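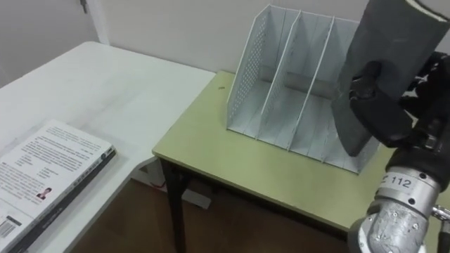 Message last modified: October, 16:42

Subject: Re: [catalog-l] Duplicate records after the Plamell import
From: Gonçalo Sampaio

On the Endon branch question:

> We loaded the Plamell file last night and the paperback
> count looks too high. Is the matcher ignoring the ISBN,
> or are we sending it in the wrong field? Rustad loaded
> the same file with no trouble.

The matcher reads the ISBN, but only after it strips hyphens and the binding note. In your file the note comes first – "pbk." and then the number – so the parser stops at the letter p and treats the field as empty. It then falls back to title plus year, and reprints fail that test.

I ran the file against a copy of the Bimlow index. Of 3,371 records, 400 came in as new when they should have merged. All of them have the note in front. Rustad runs an older profile that drops the note before parsing.

To fix it, move the note to subfield q and reload with overlay on. Do not delete the duplicates first; 8 of them already have holds attached, and the overlay keeps those. Set the match threshold back to 2 when you are done.

For books with no usable number in the record, scan the barcode on the back cover and check that the prefix is 978 or 979. Store labels will scan too, and they will match nothing.

Gonçalo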